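Ingeborg Kälin came to the meditation center at Lurano in September, meaning to stay 10 days. She has now taught there for 15 years.

"I knew nothing about Buddhism," she says. "My back hurt and I wanted to go home."

Her first teacher was Niilo Heinonen, a former monk who spoke very little.

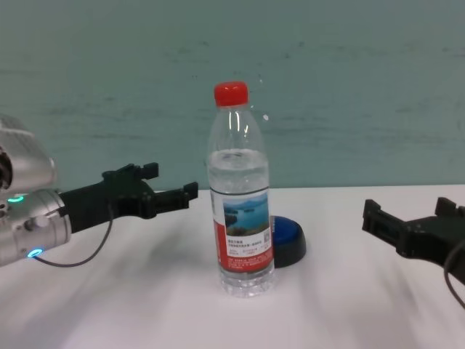

He gave her one instruction, to follow the breath, and left her with it for five weeks. "I asked him what came next. He told me to go and sit down."

Kälin still begins her students that way. The first sitting starts at 5 in the morning and is silent. Chanting was added later, at the request of Najwa Kassab, who leads the evening sessions.

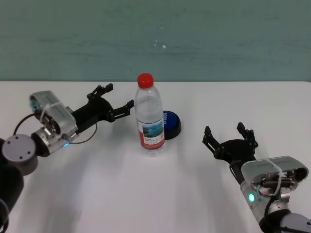
"I was against it — I thought people would find it strange," Kälin says. "They liked it more than the sitting."

She has no plans to retire. Asked whether she would name a successor, she shakes her head. "Heinonen never named me. One morning he handed me the bell and went to have his breakfast."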